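Derkach is hiring a part-time key and front desk assistant for its short-stay apartments. The job is 20 hours a week, mornings, with a start in June.

We look after apartments for owners who are away most of the year. Every apartment has at least one set of keys with us, and guests, cleaners and repair people all pick up and return keys at our desk. The person in this job keeps track of them. The last person, Liudmyla Panasiuk, has moved to bookings and will train you for the first 9 shifts.

Keys waiting to go out the same day are kept on clear adhesive hooks on the green wall. Everything else is in the locked cabinet in the back office. A key with a paper tag goes up with its tag, and a ring with a fob stays together as one set.

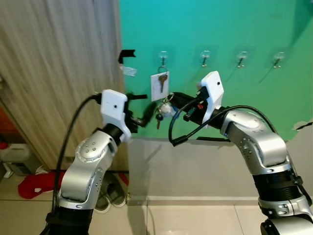

## What you will do

- Open the desk at 9 and put up the keys for the day's arrivals
- Sign keys out and in, with name and time, in the Pristero log
- Write new paper tags when the old ones tear or fade
- Take keys to the locksmith for copying and test the copies before they go in the cabinet
- Replace hooks that have come loose and clean old tape off the wall
- Answer the phone when bookings is busy

## What we ask for

Clear handwriting and a habit of putting things back where they came from. You will be on your feet for a good part of the shift. Experience in a hotel, a rental office or a school office is useful but not required. You need to be able to lift a box of linens now and then.

We do a background check before the first shift and pay for it ourselves. There is a $200 bonus after your third month.

## How to apply

Send a short letter and the names of two people we can call to Yevhen Tkachenko at the Derkach office, or drop them off at the desk before noon. Please say which mornings you can't work.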